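Internatsverbund Varnberg
Fachstelle Ausstattung und Wohnen
Produktbewertung: Matratze Lirkosach, Hersteller Skimach
Stand: Samstag, 13. April 2024

Gegenstand der Bewertung

Bewertet wird die Kaltschaummatratze Lirkosach in der mittelfesten Ausführung, Länge 2000 mm, mit abnehmbarem, umlaufend zu öffnendem Bezug. Der Verbund hat im Dezember 32 Stück über das Möbelhaus Nowakowski bezogen und in den Wohnhäusern eingesetzt. Die Matratzen ersetzen Federkernmodelle, deren Randbereiche nach langjähriger Nutzung eingesessen waren und deren Bezüge sich nicht mehr waschen ließen.

Die vorliegende Bewertung richtet sich an die Hausleitungen, an die Hauswirtschaft und an Erziehungsberechtigte, die für das häusliche Kinderzimmer eine vergleichbare Anschaffung erwägen. Sie stützt sich auf den laufenden Betrieb sowie auf die schriftlichen Rückmeldungen aus den Häusern. Laborprüfungen wurden nicht vorgenommen. Das Fabrikat wurde regulär erworben; eine Vergütung durch Hersteller oder Händler ist nicht erfolgt.

Lieferung und Inbetriebnahme

Die Matratzen werden gerollt und unter Vakuum verpackt geliefert. Für enge Treppenhäuser ist dies ein erheblicher Vorzug, insbesondere im Altbau, wo die früheren Modelle nur zu zweit und mit Beschädigungen am Wandputz nach oben gebracht werden konnten. Die Rollen lassen sich von einer erwachsenen Person tragen. Beim Öffnen der Folie ist Vorsicht geboten: Die innere Hülle liegt eng am Bezug an, und bei zwei Lieferstücken wurde der Stoff mit dem Messer angeritzt. Der Hersteller legt zwar einen Folienschneider bei, dieser ist jedoch stumpf und wurde in der Praxis rasch beiseitegelegt.

Nach dem Auspacken richtet sich der Kern zügig auf. Die volle Höhe an den Ecken war am Folgetag erreicht. Der anfängliche Geruch wurde unterschiedlich beurteilt. In gut gelüfteten Räumen war er nach wenigen Tagen nicht mehr wahrnehmbar, in den nach Norden gelegenen Zimmern hielt er länger an. Es wird empfohlen, die Matratzen vor der Belegung in einem leer stehenden Raum ausliegen zu lassen und den Bezug in dieser Zeit geöffnet zu halten.

Liegeeigenschaften

Der Kern ist in 7 Zonen geschnitten. Schulter- und Beckenbereich geben spürbar nach, die Lendenpartie ist fester gehalten. Bei erwachsenen Personen mittlerer Statur ist diese Gliederung nachvollziehbar. Bei jüngeren Kindern liegen Schulter und Becken naturgemäß nicht dort, wo der Zuschnitt sie vorsieht, sodass der Nutzen der Zonen für diese Gruppe gering ausfällt. Ein Nachteil war damit nicht verbunden; die Kinder beschrieben das Liegegefühl überwiegend als angenehm und etwas härter als zu Hause.

Die Fachstelle hat eine Eingewöhnungszeit von sechs Wochen angesetzt und vor deren Ablauf keine Umtauschwünsche entgegengenommen. Diese Frist hat sich bewährt. Mehrere zunächst als zu hart beanstandete Matratzen wurden später ohne weiteren Hinweis weitergenutzt. Bei einer Schülerin mit ärztlich dokumentierten Rückenbeschwerden wurde auf die weiche Ausführung gewechselt, die Nowakowski kulant und ohne Aufpreis lieferte.

Die Randstabilität verdient eine gesonderte Bemerkung. In Internatszimmern ist das Bett zugleich Sitzmöbel, Ablage und Lernplatz. Die Kante wird daher stärker belastet als in einem gewöhnlichen Schlafzimmer. Die Lirkosach gibt beim Sitzen an der Längsseite deutlich nach, stellt sich aber vollständig zurück. Bleibende Verformungen wurden bislang nicht festgestellt. Wer vorwiegend auf der Bettkante liest oder musiziert, wird mit einem verstärkten Rand besser bedient sein, den Skimach für dieses Modell allerdings nicht anbietet.

Bezug und Pflege

Der Bezug lässt sich über einen umlaufenden Reißverschluss vollständig in zwei Hälften teilen. Dies ist für Haushaltsmaschinen von Belang, in denen ein ungeteilter Bezug kaum Platz fände. Die Hauswirtschaft hat die Hälften getrennt gewaschen und an der Luft getrocknet. Ein leichter Einlauf in der Länge war zu verzeichnen; das Aufziehen verlangte danach etwas Kraft, gelang jedoch in allen Fällen. Der Schieber des Reißverschlusses ist klein und ohne Griffband ausgeführt. Als Kindersicherung ist das sinnvoll, im Wäschebetrieb aber lästig. Die Hauswirtschaft behilft sich mit einer Büroklammer, die nach dem Schließen wieder entfernt wird.

Flecken von Tinte und Kakao ließen sich bei zeitnaher Behandlung entfernen. Haarfärbemittel nicht. Auf den Einsatz einer zusätzlichen Auflage sollte deshalb in keinem Haus verzichtet werden, auch wenn der Hersteller sie für entbehrlich hält.

Bettwäsche und Zubehör

Die Bewohnerinnen und Bewohner bringen ihre Bettwäsche nach der Hausordnung selbst mit. Vorgaben zu Farbe oder Muster bestehen nicht. Zu beachten ist allein die Passform der Spannbetttücher: Die Lirkosach ist höher als die früheren Modelle, und knapp geschnittene Tücher rutschen an den Ecken ab. Laken mit hohem Steg halten zuverlässig. Ungespannte Betttücher sind verwendbar, müssen aber am Fußende tief eingeschlagen werden.

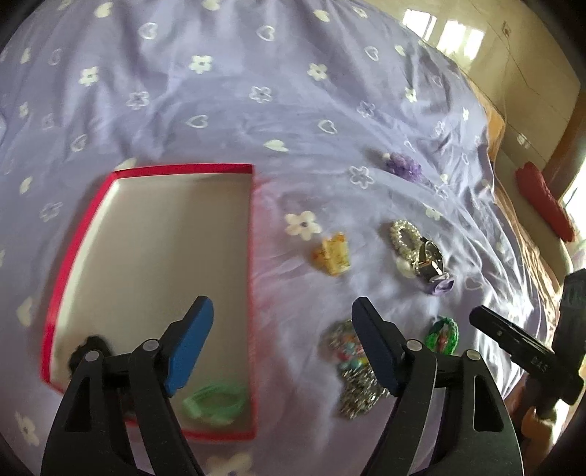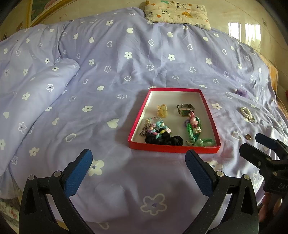

Man müsse die Familien früher auf die größere Höhe hinweisen, hieß es hierzu in einer Rückmeldung aus den Häusern, denn die vorhandenen Laken seien zu Beginn des Halbjahres bereits gekauft gewesen und hätten dann nicht gepasst. Auch sei das Beziehen für die Jüngeren mühsamer geworden. Die alten Matratzen habe ein Kind an der Ecke anheben können, bei den neuen knicke der Kern weg und das Tuch springe wieder ab. An der Matratze selbst liege es sich gut, das wolle man ausdrücklich festhalten.

Die Fachstelle teilt diese Einschätzung. Das Merkblatt zur Anreise wird um die erforderliche Steghöhe ergänzt. Hinsichtlich des Beziehens ist anzumerken, dass seitliche Griffschlaufen, wie sie andere Fabrikate aufweisen, bei der Lirkosach fehlen. Eine entsprechende Anregung wurde an Skimach gerichtet; eine Antwort liegt bislang nicht vor.

Unterbau und Belüftung

Die Matratze wurde auf starren Lattenrosten und auf durchgehenden Bettböden mit Lochung verwendet. Auf den Lattenrosten traten keine Auffälligkeiten auf. Auf den gelochten Böden zeigte sich an der Unterseite vereinzelt Feuchtigkeit, vor allem bei Betten, die unmittelbar an einer Außenwand stehen. Ein Abrücken um eine Handbreit und das morgendliche Zurückschlagen der Decke haben Abhilfe geschaffen. Schimmelbildung wurde in keinem Fall festgestellt.

In Verbindung mit Bettkästen ist auf eine ausreichende Luftzufuhr zu achten. Dicht gefüllte Kästen unter einem geschlossenen Boden sind ungünstig. Gegen die Lagerung von Kleidung in begrenzter Menge bestehen keine Bedenken, Sporttaschen mit feuchtem Inhalt gehören dagegen in den Trockenraum.

Vierteljährliches Wenden wird vom Hersteller empfohlen und von der Fachstelle unterstützt. Die Matratze ist auf beiden Seiten gleich aufgebaut und darf sowohl gewendet als auch gedreht werden. Ein Aufnäher, der die Orientierung anzeigt, befindet sich am Fußende und wird vom Laken verdeckt. Für den Hausbetrieb hat sich ein Vermerk im Zimmerbuch als zweckmäßiger erwiesen.

Etagenbetten

Für die oberen Liegeflächen von Etagenbetten ist die Lirkosach in der geprüften Höhe nur eingeschränkt geeignet. Durch den höheren Aufbau verringert sich der wirksame Überstand der Absturzsicherung. Zulässig ist der Einsatz dort, wo die Markierung des Bettherstellers für die maximale Matratzenhöhe eingehalten wird. Im Bestand des Verbunds war dies bei den älteren Etagenbetten nicht der Fall; dort verbleiben vorerst flachere Modelle. Hausleitungen werden gebeten, einen Tausch zwischen oberer und unterer Liegefläche zu unterlassen, auch auf Wunsch der Bewohnerinnen und Bewohner.

Kundendienst und Abwicklung

Die Bestellung bei Nowakowski verlief ordnungsgemäß. Die Lieferung erfolgte am vereinbarten Vormittag, die Altmatratzen wurden gegen Berechnung zurückgenommen. Zu beanstanden ist die Rechnungsstellung: Die Entsorgung war im Angebot als Pauschale ausgewiesen und wurde anschließend je Stück abgerechnet. Nach schriftlichem Widerspruch erging eine korrigierte Rechnung.

Die beiden angeritzten Bezüge wurden über Skimach nachbestellt. Ersatzbezüge sind einzeln lieferbar, was bei Fabrikaten dieser Preisklasse keineswegs durchgängig der Fall ist. Die Lieferzeit war jedoch lang, und eine Auskunft über den Bearbeitungsstand war telefonisch nicht zu erhalten. Häusern mit größerem Bestand wird geraten, Ersatzbezüge gleich bei der Erstbestellung vorzusehen.

Bewertung im Einzelnen

Liegekomfort: gut
Randstabilität: befriedigend
Reinigung des Bezugs: gut
Handhabung beim Beziehen: ausreichend
Eignung für Einzelbetten: sehr gut
Eignung für Etagenbetten oben: nur nach Prüfung der zulässigen Höhe
Kundendienst des Händlers: gut
Kundendienst des Herstellers: ausreichend

Empfehlung

Die Fachstelle empfiehlt die Matratze Lirkosach für Einzelbetten in Wohnhäusern und für Jugendzimmer im privaten Haushalt. Für Räume, in denen das Bett überwiegend als Sitzgelegenheit dient, sollte ein Modell mit verstärktem Rand in Betracht gezogen werden. Aussagen zur Haltbarkeit über mehrere Jahre sind nach der bisherigen Nutzungsdauer nicht möglich. Die Bezüge und Kerne werden in den Sommerferien erneut begutachtet, der Befund wird dieser Bewertung als Nachtrag beigefügt.

Rückmeldungen aus den Häusern nimmt die Fachstelle Ausstattung und Wohnen in Varnberg schriftlich entgegen. Bei Mängeln ist die auf dem Etikett am Kern eingenähte Chargennummer anzugeben.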